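We use cookies to remember your cart and to see which pages people visit. Accept / Manage choices

Pludel Low Square Table, Diamond Lattice Top
Item 1133

If you've been hunting for a small table that sits down low, the way you want it when half the family ends up on the floor anyway, we think you'll be very happy with the Pludel. It has a square frame in dark metal and an open diamond lattice across the top, so it looks a good deal lighter than a solid table of the same size (and crumbs fall straight through, which you may count as a plus or a minus!).

The top measures 26 inches on each side. We rate it for 40 pounds spread evenly, plenty for a tray of drinks, a stack of magazines or a board game that has been going on too long. Please don't sit or stand on it, however tempting the height is.

A word about the lattice. Anything with a wide flat bottom, like a box or a tray, rests on it very nicely. Very narrow glasses can be a bit wobbly, and a pencil will find its way through sooner or later. For writing or puzzles you might like the Mivudov clear top insert, sold separately, which lifts off for cleaning.

Care is simple: a soft dry cloth for the frame and a small soft brush for the diamonds. The feet come with felt pads already on, and spare pads are in the bag with the instructions. The table ships in one carton that weighs roughly 32 pounds, so you may want a second pair of hands at the door. 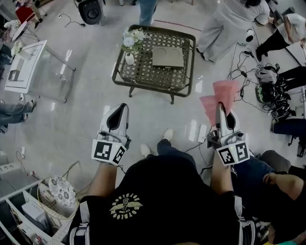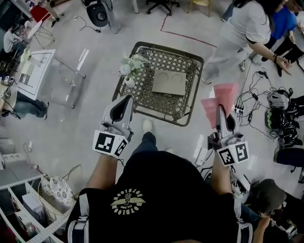

Hincombe, 2022-07-13

The small vase of flowers on the corner isn't included with the table, but a little bunch like that does suit the dark metal, and artificial stems save you from drips going through the lattice. Athanasiadis Home carries several small white vases if you'd like to put something similar together.

Returns are accepted within 40 days in the original carton. Replacement feet and hardware can be ordered by quoting the item number at the top of this page.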